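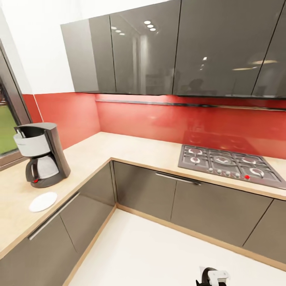 The practice kitchen, seen from the gripper's end of things. Coffee maker by the window, saucer on the worktop.

Right, gripper tips! I've had a few messages from people who, like me, try things out in a simulated kitchen before they spend any money, so I've put my notes in one place. I've been comparing two grippers, the Kulby and the Dalisay, on the same arm and in the same red and grey kitchen (I've grown oddly fond of that backsplash). I gave each of them 51 goes at the same little job, which is to pick up a small block, carry it past the coffee maker and set it down on the worktop.

Start with the slow speed, even if it drives you mad. I ran the Kulby at full speed on my first evening and dropped the block 11 times before I'd finished my tea. At 35 per cent it dropped three. The Dalisay was less fussy about speed but far more fussy about angle — if it came in even slightly crooked, the block twisted round in the fingers and I had to begin again.

Loan Hồ, who writes the Vemholm newsletter, told me to close the fingers, wait a moment and only then lift. I'd been doing the whole thing in one swoop! It's a tiny change and I wish I'd made it back in September, when I was still blaming the controller.

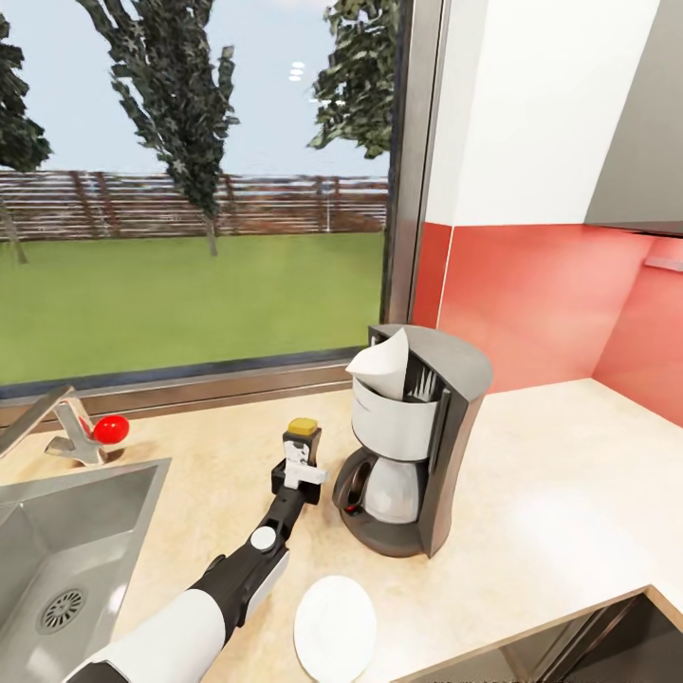 Yellow block up at the gripper, with the coffee maker close by on the right.

Do your awkward spots early. Mine is the bit beside the coffee maker, where there's a glass carafe with a handle to catch on and a plate lying just in front. If your arm can get in and out of there, the open stretches of worktop will feel like a holiday.

Glossy cupboards are worth keeping in as well. I was tempted to swap mine for matt ones, because all those shiny doors and little ceiling lights muddle my camera settings, but plenty of proper kitchens are just as shiny. Turn the camera's exposure down a touch and try again before you go redecorating.

Save your settings under a name you'll understand next week. I have a file called "better2" and I couldn't tell you what's in it.

For now I'm sticking with the Kulby for blocks. Raimo Kinnunen swears by the Panditz controller for smoother lifts, so I'm trying that next, with the same block and the same 51 goes.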